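Notebook, packing bench, March
Entry by Saron Z.

Carrying on from the last page, where I left off with the void fill comparison for the Kassa mugs. Přemysl wanted one clear recommendation before the next paper order goes in, so today was crumpled kraft against folded kraft, same box, same mug, same bench.

Stock used: the Skellach kraft off the big roll, and the last of the Tretard sheets from the shelf by the door. Both brown, both sold for packing. The Tretard feels softer in the hand and doesn't hold a crease as long. I tore everything to 300 mm by 300 mm against the steel rule so the pieces would match. Sajib says the old sheets in the drawer were never square, and that would explain some of the scatter on his page from last month.

Method, so I don't have to work it out again:
Crumple one sheet by hand into a loose ball, don't squeeze it hard. Put it down on the table and leave it alone for 60 seconds. Measure the height at the tallest point with the depth gauge. Put the flat plate on top, then the weight, wait again, take both off, measure again. Write down both heights before touching the next one.

The waiting matters more than I expected. A fresh ball keeps opening for a while after you let go of it, and if you measure straight away you get a number that flatters the paper. Arlindo was measuring straight away. I've put a pencil mark next to his rows and left them in, but they shouldn't be averaged with mine.

Skellach: springs back well after the weight comes off. The best ball went back to 82 percent of its starting height. The worst ones were the ones I had squeezed too tight at the start, which end up as a lump with hard corners and don't cushion anything. Redid two of those.

Tretard: flattens and mostly stays flat. Fine as a layer on the bottom of the box, not much use down the sides. It is nicer to wrap with, I'll give it that, and it leaves less dust on the glaze. 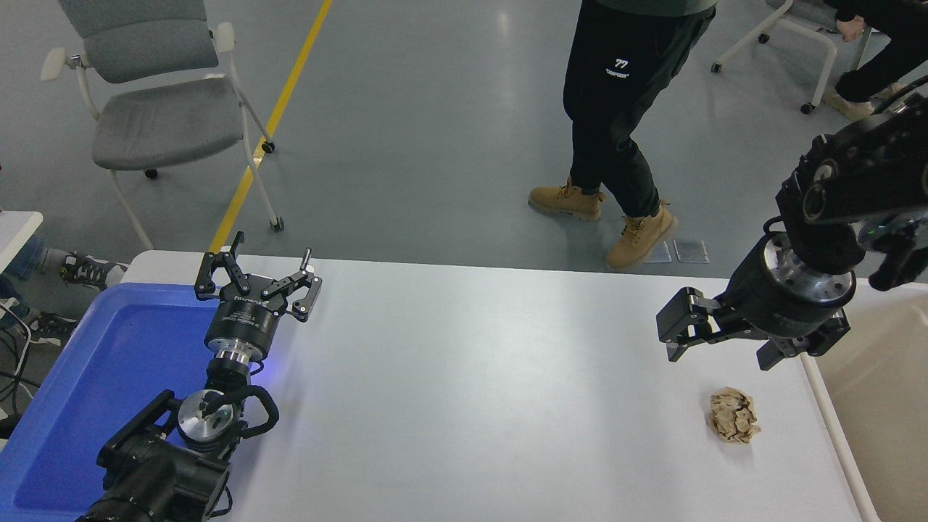

Folded pads came next. Same sheet folded in thirds and then in half, laid in the box with the mug on its side. They pack faster once you have a stack ready and the box closes without bulging. The trouble is the handle. There's always a gap between the pad and the handle, and when I shook the box I could hear the mug shift. With one crumpled piece pushed in by the handle it went quiet. So it may be that the answer is both: a pad under, a pad over, one ball at the handle side. Tried that on six mugs and was happy with five. The sixth was the wide one with the flared rim, and it needs its own box anyway.

Mulugeta asked whether we could reuse the balls from incoming deliveries instead of tearing new ones. I flattened out a few from the Halau carton and crumpled them a second time. They go soft along the old creases and come up shorter. OK for filling the top of a carton, I wouldn't put them next to a handle. He is going to keep a box of them anyway for the shop floor orders, which don't travel far.

Drop test not done. The corner board is still missing, and I don't want to do half of it on the bare floor and then find the numbers don't compare. Přemysl thinks it went back with the shelving. If it isn't there, we cut another one.

Things to fix at the bench:
- The steel rule needs a stop screwed on at 300. I kept sliding past it.
- Depth gauge was reading a hair high, zeroed it on the plate before the second batch. First batch not corrected, the error is small next to the spread.
- Someone please put the pencil back on its string.

For the order: Skellach, same weight as now, wide roll. Finish the Tretard as bottom layers and don't reorder. I'd like Sajib to repeat ten of the crumpled ones without looking at my numbers, as I suspect my hands are lighter than his and the packing instructions have to work for whoever is on shift. If his come out a lot lower we should say something in the instructions about how tight to make them, probably with a sample ball pinned up by the bench.

Next: Sajib's repeats, drop test once there's a corner board, then the wide mug on its own page.

S.Z.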